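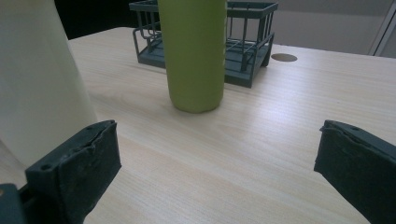 How do I get white rings out of a wood table?

Put a dry cotton cloth over the ring and press a warm iron on it, no steam, 30 seconds at a time. Lift and look. Keep going till it fades.

Milagros Bustamante
Posted in Home & Furniture, February

More detail. It's a dining table, pale finish, bought secondhand so no idea what they put on it. Three rings from tea mugs, all cloudy white, one has been there since before the holidays. Tried dish soap, tried wiping with oil, nothing. Is the iron thing safe?? Don't want to sand the whole top, the guy at the shop quoted me $70 just to come look.

Nabil Hourani

White = moisture stuck in the finish. Black = it got into the wood, differnt problem, iron won't help you there. Yours are white so try heat. Lowest setting, empty the water out of the iron first. Plain cloth with no print on it, the print can transfer. Move the iron the whole time.

Old ring may take a lot of rounds. I did one on my mother's sideboard, 11 passes before it went. If the finish starts to feel tacky, stop and let it cool overnight. Could be shellac, and shellac hates heat.

Still a haze after that? Tiny bit of car polish on a soft rag, rub with the grain, wipe off. Then paste wax. Test all of it underneath first, some spot no one will see. 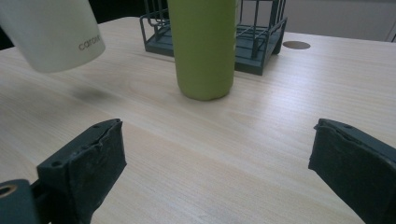

White cup over a light wood table.

Amerley Osei

Mayonnaise. Leave it on overnight and wipe off. Worked on mine, did nothing on my sisters so who knows. Cheap anyway

Itziar Garrido

Would not start with the iron on a table you don't know the finish of. Hair dryer on low, hold it a hand's width off, keep it moving. Slower but you can see whats happening the whole time. Took me 40 minutes for two rings and I got bored but they're gone.

Agree on the wax after. And get coasters, cork or felt, the shiny ceramic ones sweat underneath and you're back to the same rings.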